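Robot teaching by demonstration

Robot teaching by demonstration is the family of methods in which a person shows a robot how to do a job, in place of writing out every movement as a line of code. The person may take hold of the machine and move it by hand, or may steer it from a little way off with a headset, gloves or a pair of handles. Either way the robot's joint positions and camera views are saved as the work goes along, and a program later learns from them. It is an old idea with a great deal of new life in it, and household chores have become one of its favorite proving grounds.

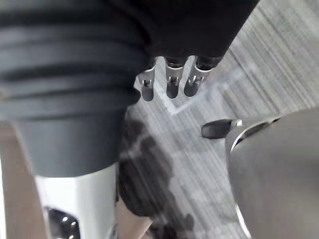
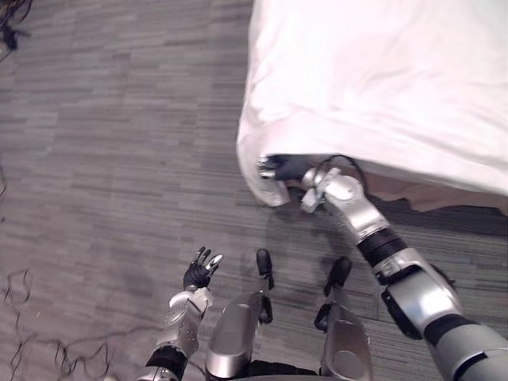
Views of robot hands over striped gray carpet; in the second, the right hand grips the hanging corner of a white bed sheet.

Teaching by hand

The older of the two main approaches is often called kinesthetic teaching, a rather grand name for something any parent who has guided a child's hand around a pencil will recognize. The joints are made slack, the teacher leads the arm through the motion, and the machine remembers where it has been. It suits arms that are bolted to a bench and do one thing at a time. It is much harder with a robot that has two arms and two legs, for the simple reason that a teacher has only so many hands, and a standing robot has to go on keeping its balance while somebody tugs at its wrist.

Teaching by remote control

With remote control, or teleoperation, the operator moves and the robot follows. The operator usually sees through the robot's own cameras, commonly one at the head and others at the wrists. The head view gives the general lay of things, and the wrist views help once an arm gets in the way of what it is reaching for, as arms so often do. A good operator learns to glance between them without much thought, though beginners tend to find the first hour or two very tiring indeed.

The sense of touch is the great difficulty. Many rigs send back little or no feeling from the fingers, so the operator has to judge a grip by eye. Peadar Doherty, whose handbook for operators at the Tarier workshop is still passed around in photocopies, advised newcomers to watch the cloth and let the fingers look after themselves.

Beds and other soft things

Bed linen is a popular lesson, and a humbling one. A cup keeps its shape wherever it is put down, but a sheet folds differently every time it is touched, and the corner that was in plain view a moment ago may slip under the mattress. The Hennessy bedding set, a collection gathered over one long September, holds up to 4000 demonstrations of tucking, pulling and smoothing. Only 77 of them were first attempts by new operators, and these were kept on purpose, fumbles included, so that a learning program could see how a poor grasp is put right.

Practice differs on how much tidying the recordings should get. The Tistum method trims long pauses and throws out any run in which the cloth is dropped. The Akance method keeps nearly everything and asks the operator to mark the good stretches afterward, a slower business, but one that its users defend with real affection.

See also: teleoperation; imitation learning; robot hands; handling of cloth by machines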